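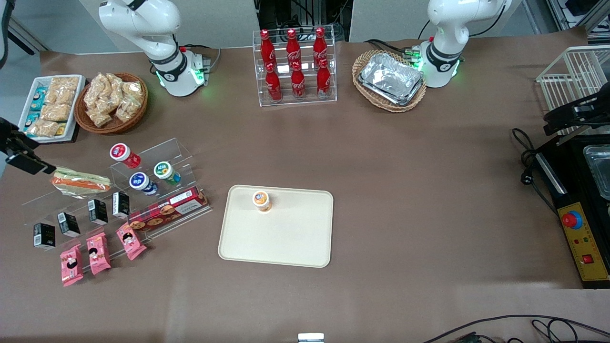
Home Projects Reports Partners Contact

Gripper comparison, store counter task
Progress report to Brirberg, second reporting period
February 2018
Prepared by Kobina Agyeman

The short version is that we have a lot of data and less of an answer than the proposal promised. We were asked to say by the end of this period whether the Noltach gripper is worth its price over the Dierckx one we already had. I can't say that yet, and I would be careful with anyone who says they can on these numbers.

What was done

Both arms now run on the covered table, with the goods laid out much as a small shop might have them: bottles in a two-tier rack, yogurt-drink cups and snack packets on a clear stepped stand, foil trays in a basket, and the flat tray in the middle as the drop point. The layout was frozen in September. We logged 3,234 pick attempts across 13 kinds of item, with each gripper tried on both arms so that a good arm couldn't flatter a bad gripper. The Bendau controller was used throughout.

What we saw

The Noltach came out ahead overall. Most of that lead comes from the bottles, and bottles are easy. They stand upright, they all have the same shape, and they are always in the same rack. Either gripper would do for a customer who sold only soda.

On the cups the two are too close to call. Both do well when a cup stands up straight and badly when it is lying on its side, and the sales sheet for the Noltach has no cups lying on their sides. The soft packets are worse. Our success rate on them moved more from one operator to the next than it did from one gripper to the other, which makes me doubt the whole comparison for that group. I have left the packets out of the summary table and put them in the appendix.

Foil trays were added at your request. They are stacked, they stick to each other, and a pick that brings up 2 of them was scored as a success until I caught it. Those runs are being scored again by hand. Please don't quote the tray figure from the interim slides.

Things I am not convinced by

The vendor says the finger pads last a full season. We changed a pair after 30 hours of running. They may have been a bad pair. I have asked for the test behind the claim and have been sent a brochure.

I also question the speed gain. The Noltach closes faster, but the Bendau controller waits for the arm to settle before it lets either gripper close, and the wait is longer than the closing. Paying for a quicker gripper makes little sense until that setting is looked at. Bendau support says it can be changed and that they would not recommend it.

Last, the camera view. Clear plastic and shiny foil are hard on it, and a fair share of what we logged as gripper failures look to me like the arm going to the wrong spot. We did not record the two separately in the first half of the period. That was our mistake and it can't be repaired after the fact.

Next period

Rescore the foil trays. Repeat the packets with one operator only. Log aiming errors and grip errors in separate columns from the first run on. Shorten the settle wait on one arm and leave the other as it is.

Spending is on budget, apart from the extra finger pads. I am asking that the order for further Noltach units be held until the repeat runs are in. If the lead is still there without the bottles, I will sign the order myself.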